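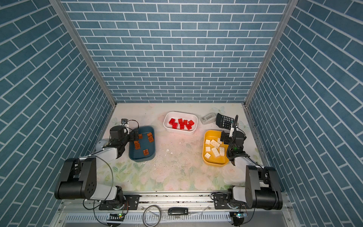
I've been riding to work for a whole month now, all the way from our side of Husa to the office on Erraji Street, and I have opinions about it. Mostly about County Road 406, which I'll get to. But first the bike corner, which is what Leonor Neves keeps asking me for pictures of! I moved my bike out of the hallway and into the back of the garage, and I'd love to do the walls in that blue-gray brick pattern with the thin white lines, the same as behind the table up top. Leonor votes for plain white. I'm still going for the bricks, and I've already measured the wall twice (different numbers both times, so I'll need to do it again).

Okay, the ride. It's nine miles each way, and the first half is lovely. You go down past the feed store, pick up the path along the creek, and for a good long while you don't see a car at all. Then the path just stops at a guardrail, and you have to lift your bike over and join 406, where the shoulder is as wide as my handlebars on a good day and full of gravel on a bad one. The speed limit drops to 30 right there, but you wouldn't know it from the way people come around that bend.

I tried three other ways. One goes up Mill Hill and I'm not doing that in work clothes. One goes through the parking lot behind the grocery store, which is fine at 7:15 in the morning and awful at 5:00 in the afternoon. The third one Simão Frade told me about, and it cuts through the cemetery, but the gate at the far end is locked until eight. So I'm on 406 with everybody else, and I've gotten used to taking the lane through the bend. I hated it for the first week. I still don't love it – but drivers do wait when you're in the middle, and they squeeze by when you hug the edge, so in the middle I stay.

My coworker Onni Eskola has been riding that stretch for years and he says the trick is to be early. Before seven there's hardly any traffic and you can hear what's coming. I did it once, on a Tuesday, and it was great, and then I was asleep at my desk by two. So no.
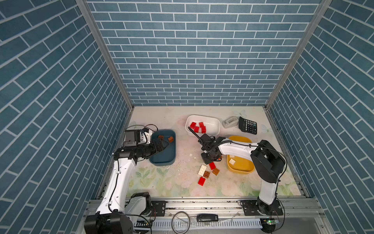 Tape dispenser, calculator, two faint butterflies on the mat.

Gear, for those who asked (hi, Vitória!). I bought a Drirus rear light, the one that clips to the seatpost, and it's been good so far. The clip is stiff and you need a real thumb for it. It charges overnight and I've only forgotten once. For rain I have a Sternotent cape, which makes me look like a camping accident but keeps my legs dry, and it loops over your thumbs so it doesn't flap in your face. In a crosswind it's a sail. I got blown a solid foot to the left coming off the creek path last week and said a word in front of a lady with a stroller.

Fenders! Get fenders. I rode without any for the first nine days and had a stripe up my back every time the path was wet. Rui Vilela had a spare set in his basement and put them on for me in his driveway while I held the flashlight, and then he found out my front brake cable was fraying, so we did that too. I owe him dinner. He wants the lamb.

Things I still haven't figured out: where to put a wet jacket in an office with one coat hook, how to get helmet hair to lie down, and whether I'm going to keep this up past November. It's dark on the way home by then and the creek path has no lights at all. I might drive two days a week and ride the rest. I might get a bigger front light and just go for it. Ask me when it's sleeting.

Oh, and I wrote to the county about the guardrail. It's such a small thing, a gap wide enough for a bike and a bit of pavement down to the shoulder, and there are people lifting their bikes over it every single morning. I saw a dad hand a kid's bike across to her the other day, training wheels and all. If you ride that way too, please write in and mention the guardrail. The more letters the better, and mine was a bit rambly.

Next post will be about lunch, and whether a banana can survive a pannier. Mine haven't.

Search this blog
Type and hit enter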